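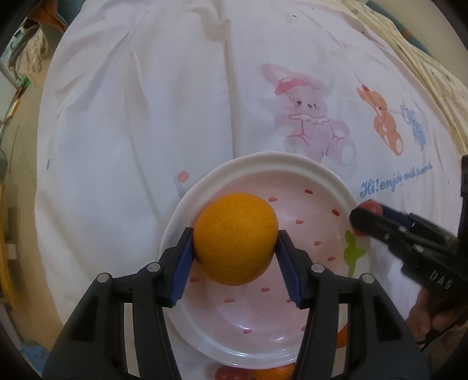

Orange and strawberry-pattern bowl, on the bunny bedding.

Fruit bowl tips: which ones are worth the bother?

Every few months somebody sends me a list of fruit bowl "hacks" and I end up cross. Kamrul Debnath forwarded the latest, which ran to 13 tips and claimed 1,014 people had voted them life-changing. I tried the lot over December. Most went straight back where they came from.

Take the first one: always use a deep bowl, it holds more. It does hold more. It also hides the tomato at the bottom until it has gone soft and leaked on everything else. A shallow dish lets you see what you've got. Mine takes a few oranges and a couple of small things, and when it's full I stop.

Next, the idea that you must never put oranges and tomatoes together. I've read this in very stern wording and I'm not convinced it matters over two or three days. Over a fortnight, perhaps. If you keep fruit out for a fortnight you have a shopping problem.

Big pieces go in first, small ones in the gaps. I'll grudgingly allow that one. Put cherry tomatoes in first and you squash them.
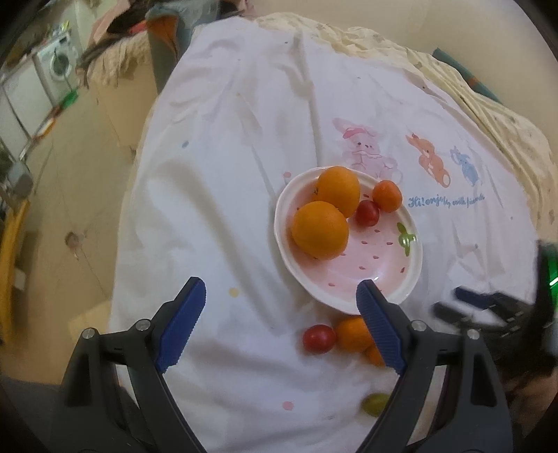 Do I need to wash fruit before it goes in the bowl?
Wash it just before you eat it. Fruit put away damp tends to go mouldy sooner, and you'd want to rinse it again anyway after everyone has handled it.

The Ikcombe paper liners were on the list too, at a price I won't repeat. A folded sheet of kitchen roll did the same job. The Skeline fruit spray I didn't finish. It smelt of floor cleaner and the oranges looked no different on Sunday from the ones I'd left alone.

Then there's sorting on a cloth. Tip the whole bag out on something pale, pick out anything split or soft, and load the dish from what's left. I expected to hate this and I've kept doing it. Small tomatoes roll, so pick a surface with a bit of give. A duvet works if you don't mind the risk of juice. I'd put an old tea towel down first, having once got tomato pulp out of a white cover with cold water, washing-up liquid and a lot of muttering.
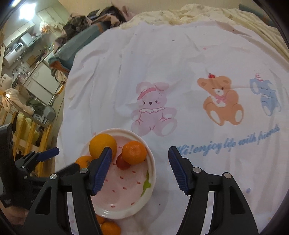 Hot water is the mistake with that sort of mark, by the way. Cold first, from the back of the fabric, then your usual wash. Check it before it goes anywhere near the dryer. Printed covers I treat gently and don't scrub.

As for turning the fruit each morning, I did it for a week and noticed nothing, except that I found one bad tangerine a bit earlier than I might have. Looking in the bowl when you walk past would do that too.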